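Vostura Surgical Training Center
Progress report to the Panicker Fund
Friday, October 9, 2020

Grant purpose: moving part of the suturing practice at the center from hand tools to robotic instruments, and retraining the staff who teach it.

1. Where we stand

The robotic bench opened in April. It has logged 3,308 practice runs to date, most of them on skin-like pads. The target in the grant agreement was 100 runs a week by the end of summer. We reached that later than planned. Delivery of pads from Turkidow was slow in the first two months, and we cut evening sessions until stock recovered.

2. Changes in staff work

Before the bench, an instructor stood beside each trainee and corrected grip and posture by hand. Now the instructor sits at a second screen and talks the trainee through the stitch. Three of our instructors like this better. Two have said they miss being able to reach over and fix a wrist, and they still teach the open-hand course.

Bench setup has become a job of its own. Two technicians who used to cut pads and lay out trays now check the arms, change the instruments and keep the log in Lolo, our booking system. Both were moved up one pay grade. No posts were lost. Setup takes almost 40 minutes each morning, longer than we budgeted for, and we have shifted their start time to cover it.

Sore necks and backs were the main complaint in our last staff survey. We will ask the same questions again before the final report.

3. Work on the pads

Trainees begin with knot tying on a flat board and then go on to wound closure. The closure exercise uses a long incision sutured from one end, with one arm driving the needle and the other free to steady the edge or take the needle over. Common faults are uneven spacing and pulling too hard on the thread — with no feel through the controls, trainees have to judge tension by eye.
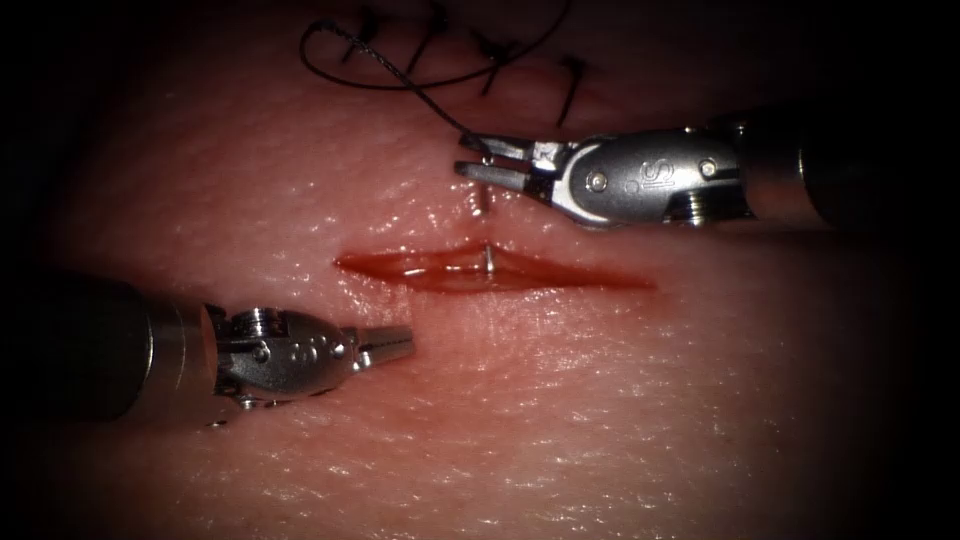
4. Spending

We have used 60 percent of the grant. Instruments cost more than planned, as each has a fixed number of uses. Travel was under budget.

5. Next steps

Finish the written guide for technicians. Train one more instructor on the second screen. Agree on a pad order with Turkidow that covers the winter — the draft is with our purchasing office now.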